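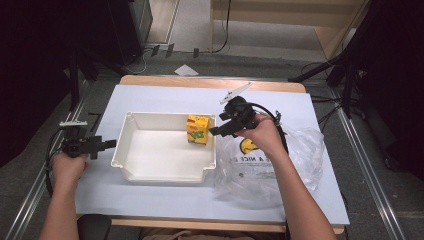 Sosina Birhane wants to know if I got to touch anything at the Plulteck open day or if it was all behind ropes like last year's.

Sosina, I got to touch SO much. No ropes anywhere. You sit down at a table, take a gripper in each hand, and do little chores with them while it all gets recorded for the robots to learn from.

Mine was a juice carton and a white tray. Sounds like nothing, right? My hands know how to pick up a juice carton! My hands with black jaws on the end of them do not. I kept coming in way too high.

Also the cables. There's one on each gripper and you have to think about where your elbows go — I did not think about where my elbows went.

The guy running our table said they want 1000 good runs of each chore before they train on it. They were at 281 on the tray one when I sat down. I added four (he was nice about the others).

Somebody asked if it's boring doing that all day and he said the juice is fine, the plastic bags are what get you. They never lie the same way twice.

Upstairs was the Foltach arm, which I'd been looking forward to since March, and it was down for a software update until 3. Went back at 3. Still updating. Got a coffee.

Liudmyla Zakharchenko asked about parking: the Farier lot was full by ten, so I ended up on the street behind it, maybe five minutes on foot. Free, though.

They're doing another one in the fall and I've already put my name down. Going straight back to the juice table — I want to get past four.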